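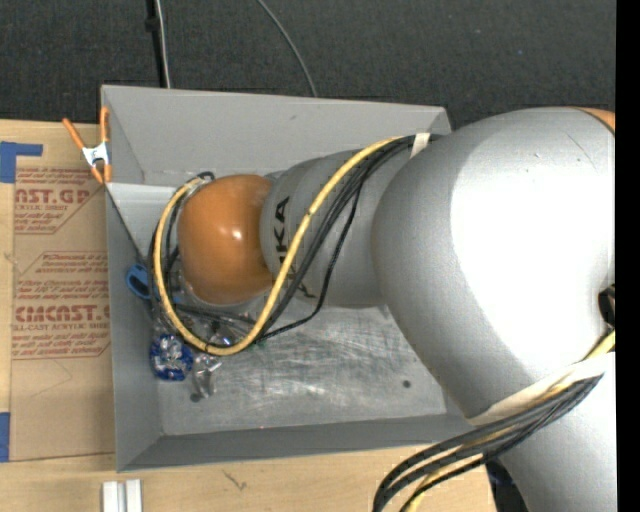

When does the new parking scheme in Custstead town centre start?
The scheme comes into force in May and will apply to all streets between the market square and the station.

The town council has confirmed that residents of the centre may apply for a permit from its offices in Domport Street. Each household is entitled to 2 permits, and visitors will be able to park free of charge until 11 in the morning.

Councillor Catríona Rafferty said the present rules had been drawn up when the town had far fewer cars. "People who live here should be able to park near their own front door," she said.

The council received 2000 replies to its consultation, of which 1000 came from households within the zone. Several shopkeepers asked for longer stays in the square — a request that will be looked at again after the first year.

Henk Timmermans, head of highways, said new signs would be put up before the scheme begins. Blue badge holders are not affected. Application forms are also available at the library and may be returned by post.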